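Does That Cloth Really Do What the Packet Says?

By Araba Aryee

There is a shelf in the big supermarket in Clevbridge that I always slow down for. It is the cleaning cloth shelf. Every packet on it is shouting. SUPER THIRSTY! MAGIC FIBRES! DRINKS UP SPILLS IN SECONDS!

I don't believe in magic fibres. I'm not sure you should either. But I do believe in towels, and towels are stranger than they look, so let's have a proper look at one and see which of the packet's promises hold up.

What is a towel made of?

Thread, mostly. If you could shrink down to the size of a flea and land on a tea towel, you would see threads going one way and other threads going the other way, over and under, over and under. That is called weaving. Your shirt might be woven, and so might your curtains. Some cloths are knitted instead, like a jumper, where the yarn goes round in little linked curls.

A bath towel has something extra. As well as the threads that go over and under, it has threads that stick up in tiny loops. Thousands of them. This sort of cloth is called terry, and the loops together are called the pile. (Nothing to do with a pile of washing, although towels do end up in one of those as well.)

Go and find a towel in your house and look at it really closely. Bend it over your finger so the loops stand up along the fold. You should be able to see them one by one. If you can't, it may be an old towel whose loops have been squashed flat, or it may be the velvety kind, where a machine has sliced the tops off the loops on one side. Those towels feel lovely in the shop. Do they dry you as well? Plenty of people say they don't. Try one before you decide.

Why bother with loops?

Here is the packet's first claim, that loops "drink". Cloth can't drink. It hasn't got a mouth or a throat or a tummy. So what is going on?

Water likes to creep into narrow gaps. Stand a thin straw in a glass of blackcurrant squash and look carefully where it meets the drink. The squash inside the straw sits a tiny bit higher than the squash outside. It has climbed up by itself! The thinner the tube, the higher it climbs. Grown-ups call this capillary action. You can call it creeping.

A towel is full of narrow gaps. There are gaps between the loops, gaps between the threads, and even smaller gaps between the fibres that make up each thread. When you put a towel on a puddle, the water creeps into all of them. Loops make more gaps and more surface for the water to cling to. So the packet is nearly right, but "drinks" is a fib and "creeps" would be truer. I suppose CREEPY TOWEL wouldn't sell many packets.

And what about the lines?

Lots of cleaning cloths and kitchen towels have a pattern of squares or oblongs on them. When I was small I thought somebody had ruled them on with a pen. The lines are part of the cloth itself. They might be woven in or stitched on, and they often use a paler thread.

Lines are handy if you want to know what cloth is up to. On a plain towel it's hard to tell which bits are being stretched. On a towel with a grid, you can watch the straight lines go bendy. Pull one corner and the lines nearest your fingers lean in towards them, as if they wanted to see what you were holding.

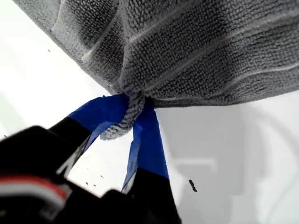 A grey looped cloth pinched at one corner. Follow the pale lines and see where they bend.

Look at the creases as well. They spread out from the pinched part like the rays in a drawing of the sun. Each crease is a clue. It shows you which way the cloth is being tugged. Sheets do the same when you peg them on a line, and so does your T-shirt when your little brother grabs a handful of it and won't let go.

The corner has turned into something more like a bit of rope. You can make your own in a moment. Take the corner of a towel, squeeze it and twist. It gets thinner and harder, and it stops flopping about. It is still the very same cloth with the very same loops, but all the gaps have been squashed up.

So here's a question to chew on. If gaps are where the water goes, what happens to water in a towel when you twist it?

You know already, I expect. It gets pushed out. That is all wringing is. You squash the gaps and the water has nowhere left to hide.

Is "microfibre" just a fancy word?

I was ready to be very rude about this one. "Micro" gets stuck on the front of all sorts of things to make them sound clever. But I looked it up, and I have to be fair. It does mean something.

A microfibre is a very thin fibre, a good deal thinner than one of the hairs on your head. It is nearly always made from a kind of plastic. Thin fibres mean lots of them can fit into one cloth, and lots of fibres mean lots of those narrow gaps. They are good at picking up dust, too.

The packet doesn't say so in big letters, but when you wash cloths like these, tiny bits of the plastic can come off and go down the drain with the water. Cotton sheds fluff as well, but cotton comes from a plant and rots away in the end. So is a microfibre cloth better than a cotton one? Better at what? Always ask that when somebody tells you a thing is better.

Can you tell which sort you've got just by looking? Not always. I can't. A grey loopy cloth might be one or the other. The label sewn into the edge is the thing to check, and if somebody has snipped the label off, you may never find out.

Let's test it

Kenta Ichikawa teaches a class of nine-year-olds at Nalside, and he let me come in with a bag of cloths and a jug. We had 12 cloths to try. The class had already voted for the one they thought would win, and nearly all of them picked a fat fluffy one because it looked expensive.

This is how we did it, and you can do it at home if you ask first.

You will need:
A washing-up bowl
A measuring jug
Kitchen scales
Two or three cloths, all dry

1. Weigh the first cloth dry. Write it down.
2. Put it in a bowl of water and count to twenty.
3. Lift it by one corner and let it drip over the bowl while you count to twenty again. Don't squeeze!
4. Weigh it wet. Write that down too.
5. Take the first number away from the second. Now you know how much water it held.

Our fat fluffy towel held 399 grams of water. A thin kitchen cloth held 107 grams. Everybody cheered for the fluffy one, and someone started clapping.

Then a girl at the back put her hand up and said it wasn't fair. The fluffy towel was much bigger! Of course it held more. A bathtub holds more than a mug, but that doesn't make it a better bathtub than the mug is a mug. (That was how she put it, and it took us all a minute.)

She was quite right. To make it fairer, you can divide the weight of the water by the weight of the dry cloth. That tells you how many times its own weight each cloth can hold. We went back and did it, and the order of our list changed a good deal. The fluffy towel came fourth. I won't tell you which sort came first, as yours might come out differently and I don't want you fiddling your numbers to match mine.

Why you shouldn't quite trust our test

We dripped every cloth for a count of twenty, but some people count faster than others. One cloth went on the floor. Two of them were brand new, and new towels are sometimes coated with a softener that makes water roll off until they have been washed a few times. And we only did each one once. A careful tester would do the lot again and see if the answers matched.

It's all right for a test to have holes in it, so long as you say where they are. The back of the packet I bought says the cloth was "tested over 2,561 times". Tested by whom? Doing what? Did it pass? It doesn't say. I wrote to ask and I'm still waiting.

Some things to find out for yourself

Does a towel hold more water when it's flat, or when one corner is twisted up tight?

Which way does a towel stretch further, straight along the lines or slantwise from corner to corner? Try it with a friend holding the other end. Have a guess before you pull.

If you hang a wet towel by its middle and another just like it by a corner, which one is dry first?

What happens if you pull a single loop? (Use an old towel for this. Ask whose it is.)

Words to know

Fibre — a very thin hair of stuff, such as cotton or plastic.
Thread — lots of fibres twisted together.
Pile — the loops or fuzz that stick up from a cloth.
Terry — cloth with loops in it.
Absorb — to soak up. It's the word to use in your science book, whatever it says on the packet.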